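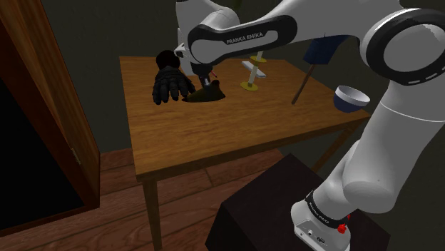 **Student sim project: grasp planner keeps picking the wrong thing on a cluttered table**

Posted in: Coursework and Clubs

**puvwood_lead**
We're the Puvwood team, doing the manipulation project for our robotics elective at Bunton. Simulated Franka arm, one table, mixed household objects. The task is to pick up a named object without knocking over anything else. We get 2000 simulation steps per attempt and the run ends when the gripper is back at the home pose or the steps run out.

Our problem is the glove. The ball touches it, and the segmentation merges the two into one black blob. The planner then puts the grasp center somewhere between them. When we ask for the ball we get a fingertip on the glove, and when we ask for the glove the ball rolls.

We ran 748 attempts over the break and 555 of them ended with the right object lifted. Most of the failures are glove or ball. The bowl is almost never a problem.

Has anyone taken this course and solved it?

**torque_limit**
Are you segmenting on color or on depth? If it's color, two black things next to each other are always going to merge.

**puvwood_lead**
Color first, then depth to clean up the edges. The depth step was supposed to split them.

**torque_limit**
Swap the order. Cluster on depth and height above the tabletop, then use color to label what you found. A ball has a much higher top point than a flat glove, even when they touch.

**kestrel44**
I took this class last year and I disagree with that. Height clustering works for the ball, but then it breaks the candlestick. You have a wide base, a thin stem, a dish and a candle, and with any reasonable threshold it comes out as more than one object. We lost points for that in the June demo. Our planner tried to pick up the base on its own.

What worked for us was fitting simple shapes. Try a sphere first, remove those points, then cluster whatever is left. There's only one round thing in the usual set, so a sphere fit is quick.

**puvwood_lead**
We do have the candlestick. The plant pot is giving us some trouble too, mostly when the gripper is hanging close beside it and blocks the side we need to see. 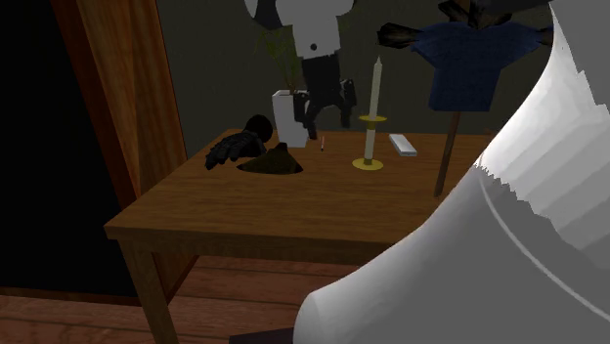
The leaves also confuse the height estimate, so the planner wants to approach from way above the rim and wastes steps coming down. We've been thinking about telling it to ignore anything thin and green, but that feels like cheating.

**torque_limit**
It is cheating if your instructor swaps the objects for grading.

**kestrel44**
They do swap them. Not the whole set, but some. Read the rules page again, the part under "Evaluation." Anything hard coded by color got marked down when I was there.

**belon_sim**
Different school, similar assignment. Two things.

First, move the arm out of the way before you take the depth reading. It sounds obvious but half the teams in our section were planning with the arm covering part of the table. You need a fixed observation pose, off to the side, and you go back to it between attempts. It costs steps but you have 2000 and a normal pick shouldn't use anything close to that.

Second, if you can add another camera, do it. One view can't tell you what's behind the pot.

**puvwood_lead**
We can have 2 cameras under the rules. We've only been using one for planning, the other is just for recording video.

**belon_sim**
Then use it. Merge the point clouds before you segment. Check your camera transforms first. Ours were off and we spent a long time blaming the clustering.

**torque_limit**
I still think depth first is the right fix for the glove and you should do that before adding cameras. If you change both at the same time you won't know which one helped.

**kestrel44**
Agree on changing one thing at a time. I'd still start with the sphere fit.

**ye_robotics_club**
Jumping in from the Ye club. We tried both on a similar scene. Depth first was less code. The sphere fit was better when the ball was partly hidden. If the ball is fully in view I don't think it matters much.

Also look at your grasp on the glove. If you close across the fingers it slips. Go across the palm.

**puvwood_lead**
We're closing wherever the blob is narrowest, so that would be the fingers. I'll add a check for that.

Plan for now is observation pose, then sphere fit, rerun the same seeds, then the second camera as a separate branch. I'll post numbers when they're done.

**puvwood_lead**
Update, November 28, 2019. Observation pose and sphere fit are both in. Ball picks look a lot better. The glove is better but it still slips if it gets grabbed near the fingertips. The candlestick is the same as before. Haven't merged the cameras yet, the transforms were wrong like belon_sim said they might be.

**belon_sim**
Check whether one of them is using degrees.

**puvwood_lead**
It was. Rerunning now.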